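Altmont sewing club heads to Riihimäki with its biggest quilt yet

Town's oldest craft group wins a place at Finnish textile fair

23 July 2019

There was cheering in the back room of the Jerard Hall last night when members of the Altmont Sewing Circle heard that their giant patchwork quilt had been picked for a textile fair in Riihimäki, Finland, next April.

The quilt is made of 1113 squares, every one stitched by hand, and it's a real beauty. Some of the cloth came from old school blazers, some from curtains, and one square (a faded blue check) was cut from an apron worn by a founding member when the club began in 1908!

Nadiia Kovalchuk, who joined the circle three years ago and drew up the pattern, was still grinning this morning. "I opened the email on the bus and shouted out loud," she said. "We have 19 people going, and half of them have never been on a plane."

The invitation came from fair organiser Lempi Hirvonen, who saw the quilt on show in Celtport over Easter and asked for the club's address on the spot. She has promised it a whole wall near the main doors, plus a table where visitors can have a go at piecing a square of their own.

Getting everyone there won't be cheap. The club has already raised £1000 from cake stalls and a very lively jumble sale, and a sponsored sew-in is planned for the autumn, running from breakfast until the last person puts down a needle.

Before it's packed, the quilt will hang in Altmont library so everyone in town can have a proper look. Entry is free, and members will be on hand to tell the stories behind their favourite squares.

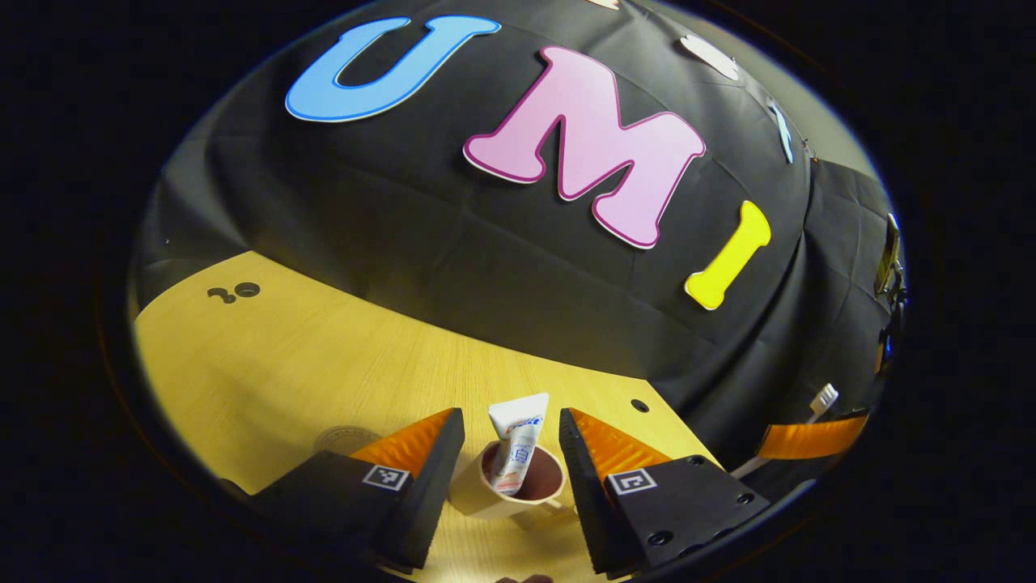

New stitchers are welcome at the Jerard Hall all through the summer, whether they've sewn for years or never threaded a needle. Thread, scissors and tea are provided, and anyone with spare cotton fabric is asked to bring it along.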